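온라인 슬롯 게임 ‘Rerkora’ 개발 사업 중간 진행 보고

수신: Elby 콘텐츠투자부
발신: Henstead 게임사업본부 (담당 Shuk-fan Mok)
작성일: 2019년 6월 12일 수요일

1. 보고 개요
본 보고서는 귀 부서의 지원으로 추진 중인 온라인 슬롯 게임 Rerkora의 개발 현황과 예산 집행 내역, 향후 일정을 보고하기 위하여 작성되었습니다. 보고 대상은 협약서상 2단계 과업이며, 1단계 과업인 수학 모델 설계의 결과는 별도 보고서로 제출한 바 있습니다.

2. 개발 현황
Rerkora는 심해 탐사를 주제로 한 5릴 17페이라인 게임입니다. 기본 게임의 릴 구성과 배당표는 확정되었으며, 와일드 및 스캐터 심볼의 동작도 구현을 마쳤습니다. 프리스핀은 스캐터 심볼 세 개가 나타날 때 8회 제공됩니다. 보너스 라운드는 잠수정이 해저 동굴을 선택하여 들어가는 방식이며, 현재 당첨 연출과 효과음을 조정하고 있습니다.
베팅 설정 화면은 1차 사용성 검토에서 글자 크기와 버튼 간격에 대한 지적이 있어 전면 수정하였습니다. 세로 화면에서 잔액 표시가 메뉴와 겹치던 오류도 함께 해결하였습니다.
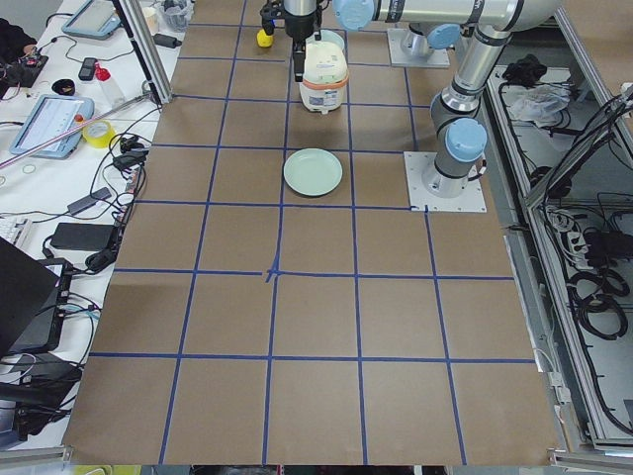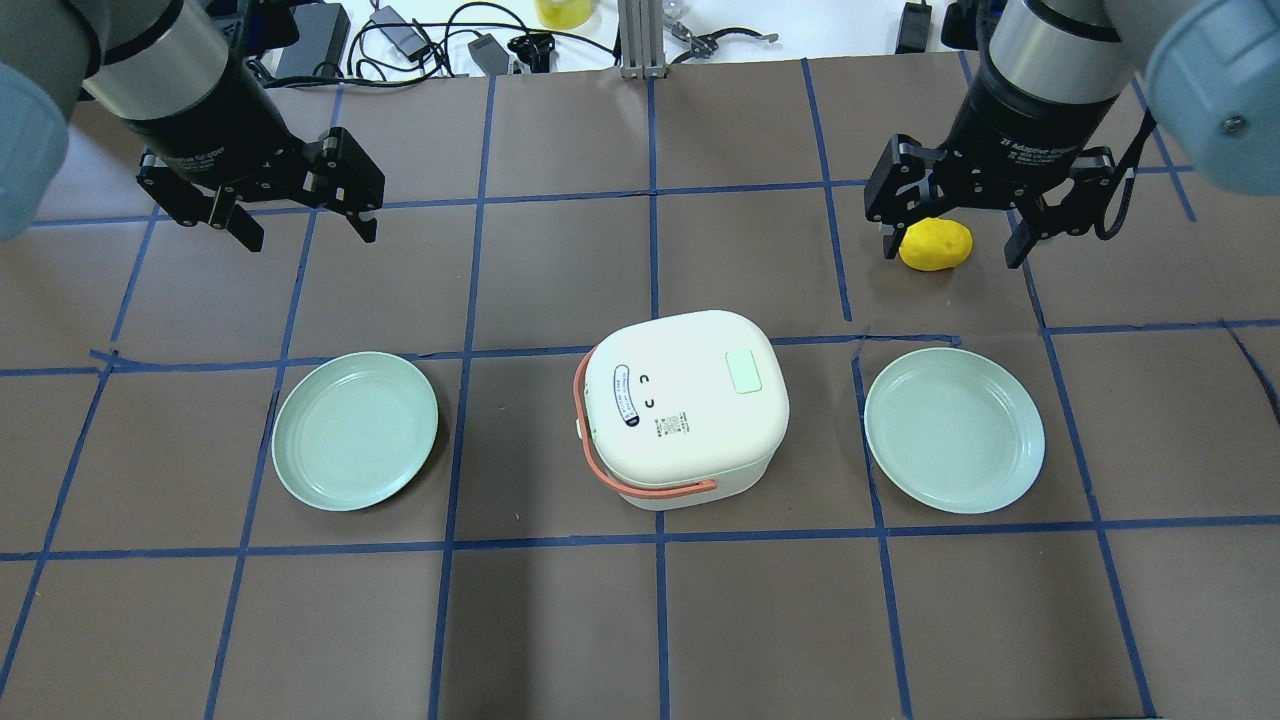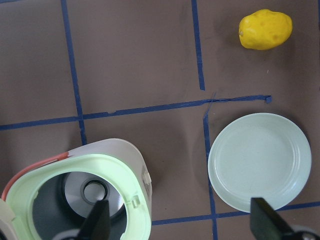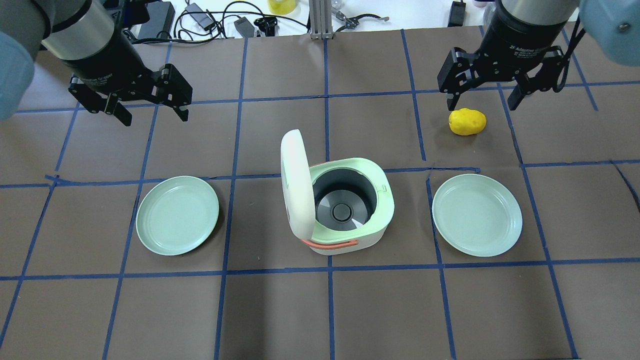
3. 시험 및 인증 준비
내부 시험에서는 총 72건의 결함이 등록되었습니다. 이 중 미해결 결함은 17건으로, 대부분 구형 휴대기기에서의 화면 지연과 관련된 사항입니다. 당첨금 산정에 영향을 주는 결함은 모두 수정 후 재시험을 완료하였습니다.
난수 발생기와 환수율 검증은 외부 시험기관인 Yook에 의뢰하였습니다. Yook 측에서 프리스핀 재발동 조건에 관한 보완 설명을 요청하여 해당 자료를 작성 중이며, 6월 중 제출할 예정입니다.

4. 예산 집행
2단계 예산의 집행률은 72%입니다. 음향 제작비는 계획 범위 내에서 집행되었으나, 보너스 라운드 배경 그림의 수정으로 그래픽 외주비가 계획 대비 3% 초과되었습니다. 초과분은 협약서의 항목 간 전용 규정에 따라 홍보물 제작비에서 충당하고자 하며, 전용 신청서를 본 보고서에 첨부합니다.

5. 위험 요인
인증 보완이 길어질 경우 운영사 연동 시험의 착수가 늦어질 수 있습니다. 이에 따라 연동 규격 협의는 인증 절차와 병행하여 진행하고 있습니다. 영어판 도움말의 번역 감수 또한 당초 일정보다 지연되고 있어 감수 인력을 추가 배정하였습니다.

6. 협조 요청 사항
가. 그래픽 외주비 초과분에 대한 전용 승인
나. 책임 이용 안내 문구의 최종안 회신
다. 운영사 시연회 참석자 명단 통보

상기 사항에 대한 검토 의견은 게임사업본부 담당자에게 서면으로 회신하여 주시기 바랍니다.

붙임: 예산 전용 신청서 1부, 결함 관리 대장 1부. 끝.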